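About Ivmont Sewing School

Ivmont is a sewing and alterations school for adults. We teach people to take up a hem, replace a zipper, take in a waist, and put a lining back into a coat. Some of our students want to do this for a living. Most want to stop throwing out pants with a bad seam.

The school was started by Yannick Brunet, who worked in the alterations shop of a department store until the store closed. Customers kept calling him at home, and several asked to be shown how to do the work themselves. The first class met in his dining room with borrowed machines. When the dining room got too small he rented the front half of a former hardware store, at 1002 Mwaipopo Street, and we have been at that address ever since. The back half came later, when the picture framer next door retired and gave up the lease.

What we teach

The main course is called Foundations. It runs 13 weeks, with one evening class a week and an open workroom period that students can use as they like. The first sessions are spent on hand stitches and on threading, cleaning and adjusting a machine. New students are sometimes impatient with this. We have tried moving machine care to the end of the course and went back to the old order, as too many class hours were going to jammed bobbins.

After that the course goes through hems, darts, closures, pockets and linings. Each student works on clothes brought from home. We do not hand out practice kits. A practice square of cotton sits flat and behaves itself, and a ten-year-old pair of corduroys does not. You will learn more from the corduroys.

We also run:

Alterations for the Trade, for people who already sew and want to take paying customers. It covers fitting, pricing, ticketing and how to say no to a job.

Outerwear, offered in November only, when everyone remembers their coat needs work.

Mending Hour, a drop-in session with no sign-up and no fee. Bring one item.

Last year 186 people finished a course with us. Classes are small enough that every student has a machine for the whole session and does not have to share.

How we work

Our teachers all do alterations outside the school as well. That keeps them up to date on what people wear and how it is put together, which changes more than you might think. Stretch denim was a small part of the course when we opened. It now takes up a full evening.

We use older mechanical machines in Foundations. They are heavy and plain, and a student can see what each part is doing. The machines are serviced twice a year by Clirik, a repair firm across the river. Thread, needles and interfacing come from Gastorik, a wholesaler that lets us order in small amounts. Students can buy these at the front desk for what we pay. The irons are our own, and we ask that you fill them from the jug on the counter – the tap water in our building is hard and ruins them.

There are no grades. At the end of Foundations each student goes through their finished work with a teacher, seam by seam, and gets a written page of notes. People who have been out of school for a long time tell us they were nervous about this part. It takes half an hour and there is coffee.

Fees and enrollment

Fees are paid by the course and can be split into two payments. If you miss a class you may make it up with any other group at the same stage, provided there is an open machine. If you drop out before the second class we return the full fee. After that we hold your place for the next term.

Enrollment for each term opens at 9 a.m. and the evening groups fill first. The desk keeps a waiting list, and it does move.

The workroom is open from midafternoon until the last evening class ends. Street parking is free after six. The entrance has one step, and a ramp is kept inside the door – ring the bell and we will bring it out. 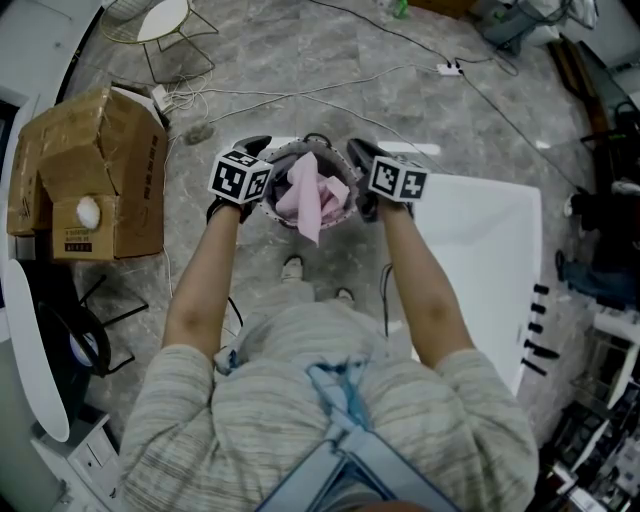 Offcuts are the one part of sewing that every student has to deal with, whether they plan to or not. We keep usable pieces by size and fiber, and anyone enrolled may take from the shelves for patches, pocket bags or test seams. What we ask is that you sort before you toss. Once cloth goes into a small round wastebasket, like the crumpled pink piece spilling over the rim in the photo, it gets mixed up with thread ends and paper. An open cardboard box on the floor next to the basket is all the sorting system you need at home. Bring the box in when it is full. We take woven cotton, linen, wool and denim in any color, in pieces larger than your hand, and the front desk will accept them whenever the workroom is open.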